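Lorcan Heffernan
@lorcanheff

1/ Notes on reading unit prices and pack labels, from February's household shop. Prices per 100 g and per 100 ml only. I keep a spreadsheet and it has reached 3,054 rows, so I have opinions on the column headings.

2/ The first problem is the base unit. One shelf ticket says per 100 ml, the next says per litre, the third says "each". Convert everything before comparing. Moving a decimal point by hand at 6 pm in a shop is where most of my errors come from.

3/ Bottled supplements and powders are the worst for this. The price is per pack, the dose is per scoop, and the scoop is defined in small type on the back.

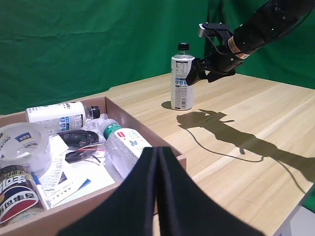 STEP ONE: FIND THE NET QUANTITY

4/ Net quantity is what you pay for. Ignore the size of the container. I have two tubs from Nesetti of equal height and the fill differs by 21 g.

5/ If the product sits in liquid, use the drained weight. Olives, chickpeas, tuna. My sheet has a separate column for it, added after Consuelo Robles pointed out that I had been pricing brine for most of a year.

6/ Next, the nutrition table. Two columns as a rule: per 100 and per serving. The serving is chosen by the maker. Reletti uses 20 g for granola, and I have never poured 20 g of granola. Read the per 100 column and leave the other one alone.

7/ Small print, icons and barcode all fight for the same strip of label on a round bottle, so expect to turn it to read the whole table. 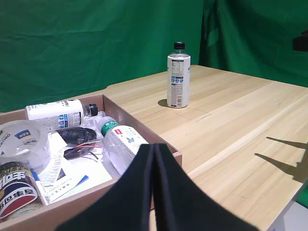
Does a lower unit price mean the bigger pack is the better buy?
Only if you finish it. Divide the price by the amount you used, and leave out what went in the bin.

8/ Worked case. Taşdemir tahini, large jar against small. The large one won on the ticket by 20 per cent. I threw away a quarter of it, and the small jar came out ahead.

9/ Concentrates need one more step — divide by the made-up volume. Squash diluted one part to nine and squash diluted one part to four can't be compared on the shelf price at all. Kavinda Sivakumar has a formula for this that handles cordials as well. Mine doesn't yet.

10/ Multipacks: check the single. In the Jollville shop the single tin was cheaper per 100 g than the pack of four for the whole of the month. 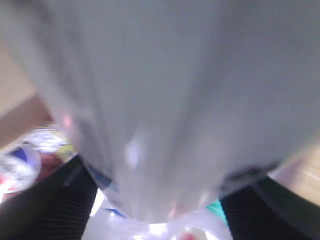 Pale surface, close up.

11/ Sheet columns, for those who asked: shop, item, net quantity, drained weight, price, base unit, price per base unit, amount wasted, corrected price. The last is the one I sort by.

12/ Still to fix: loose veg sold by the piece. Gumaro Mendoza weighs his at home and enters it afterwards. I forget by the time the bags are unpacked.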